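January, late afternoon
Posted by the workshop bench, Clinancombe

Right, the belt order. I've been putting off writing this up, so bear with me, it's going to ramble.

The new hides came in from Prurkanent this morning and I unrolled the first one on the big table before I'd even taken my coat off. Lovely stuff! A bit firmer than the last lot, and the color is closer to chestnut than the tan on the swatch card, but I think it'll suit the Zendgate belts fine (they asked for "warm brown", which could mean anything between toast and a conker). I cut 13 straps out of it and two of them have a stretch mark near the tail end. I've put those aside for keepers and loops.

Edges next. I tried the beeswax mix on one strap and the gum on another, same number of passes with the slicker. The gum one came up glassy in a couple of minutes, while the wax one went a bit smeary and picked up fluff from my apron. I went back over it with canvas and it's better, but I still don't love it. Gum for the whole run, then, unless one of you has strong feelings.

Stitching – I had a go at a wider spacing along the buckle fold and it looks clumsy. Back to the narrow wheel. Also the thread from Srivastava keeps fraying at the needle on the third or fourth stitch. I waxed it twice and cut shorter lengths and that helped a lot, so please don't pull arm-and-a-half lengths off the spool, it only makes a mess.

Buckles! The brass ones are pattern 921, and the box I opened had a few with a rough spot on the prong. It catches on the leather when you thread it through. A quick rub with fine paper sorts it out, but do it before you fit them. I did one afterward and scratched the bar, silly me.

Sizing is the bit I'm least happy with. We measure from the fold to the middle hole and Zendgate measure from the end of the buckle, so their 34 is not our 34. I've written to ask and won't punch a single hole until I hear back. They're talking about 1000 belts over the year if this first batch of 20 goes well, so I'd like it to go well. 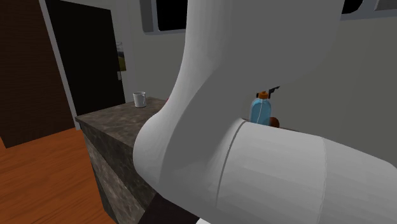
Anyway, the dye test is still drying on the rack by the window, please leave it alone until it's had a full night. I'll rub it with a white cloth in the morning and write down how much comes off.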